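Strickland Print Studios, open day, 24th July

I had been meaning to get to Strickland for years, and what finally did it was a flyer for the open day pinned up in my framer's shop. I'm so glad I went! The studios are in an old school building at the top of a very steep street, and by the time I reached the door I could hear the presses going.

You start on the ground floor with the etching room. Two big presses, ink everywhere, and a line of people waiting to pull a small plate of their own (I waited too, of course). Mine came out smudged in one corner and I love it. The printer at the next bench was wiping a plate with the side of her hand, and she let us stand close enough to watch how the highlights came up. She works mostly in sepia, views of the Stindach reservoir when the water is low and the old field walls show.

Upstairs is the Grorkel Room, where the group show was hung. There were 50 prints in all, unframed and held up with magnets, so you could see the deckled edges and the pencil notes in the margins. My favorites were the woodcuts by Nusrat Kiani. She had a run of 10 small night pictures, gas stations and bus shelters mostly, printed in a blue so dark that you have to move your head to find the lines. I went around three times. Prices began at 50 dollars, and plenty of red dots had gone up by midafternoon.

After that I wandered into Studio 202, which belongs to the bookbinders, and lost most of an hour there. They had a table of accordion books, some no bigger than a matchbox, and a long scroll printed from linoleum blocks that ran nearly the whole length of the wall. I bought a little one with a stitched gray cover.
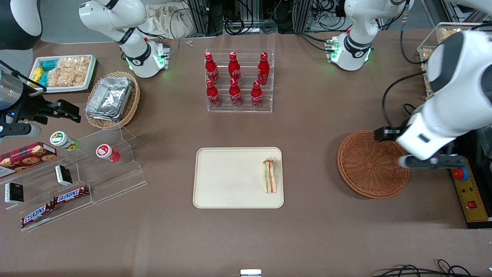 Utell thought the bookbinders deserved the bigger room, and said the scroll would have looked twice as good with daylight on it. I can see that, although I liked having to lean in.

The next open day is in November, when the lithography stones should be back in use. Wear old shoes. The street is no easier going down, and the ink gets on everything.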